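The Well-Kept Guest Room
A look at how one residence prepares its bedrooms between stays
Home & Household | 11/8/20

The residence at Wurnamgate has 57 guest rooms, and most of them are small. When the Duneck housing association took over the building, it inherited narrow corridors, low windows and bedrooms in which a double bed takes up much of the available floor. The association chose to keep the rooms as they were and to put its effort into how they are furnished and looked after.

The household staff work from a short manual, revised each June, that sets out the care of every item in a room. Bedding receives the longest chapter. Each bed is fitted with a skirt, a duvet and pillows in plain or checkered covers, and the order in which these are handled has changed very little over the years.

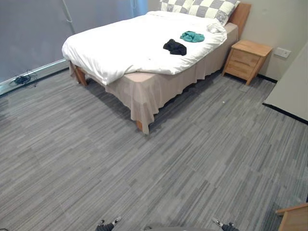 Reading time: 2 minutes

Clothing left on a bed is the first thing to be dealt with. A dark garment and a bright one, bunched up on a white duvet, are easy to find; pale items are another matter. The manual asks staff to run a hand across white bedding before it is lifted, as small cloths and tissues are often carried off to the laundry inside the cover. Guests' clothes are folded and placed on the nightstand. They are never put into a drawer, where they may be forgotten.

The duvet comes next. A thick duvet tends to creep toward one corner, leaving the opposite side of the bed bare and the bed skirt exposed. Staff are instructed to take it off completely, shake it from the short end and lay it again from the headboard down. Pulling at the low corner only moves the filling around inside the cover.

Bed skirts are the subject of regular debate at Wurnamgate. They gather dust and must be ironed, and the association's own purchasing office has twice proposed doing without them. They have stayed because guests store suitcases under the beds. The approved skirt, supplied by Halilović in a pale beige, ends a little above the carpet so that a vacuum cleaner can pass beneath the hem. Creases are smoothed by hand once the mattress is back in place.

Furniture is limited to what a small room can hold. Light wood was selected for headboards and nightstands, with two drawers to each nightstand and legs high enough to clean under. The tops are left free of lamps and ornaments. Wall lights from the Timance range were installed in 10 rooms as a trial, and a decision on the others is expected next June.

Gray carpet runs through the bedrooms on every floor. It was chosen after a long comparison of samples, several of which showed each footprint, and it is vacuumed last, working backward from the bed to the door. Room 402, the largest on its floor, is used for training new staff in the full routine.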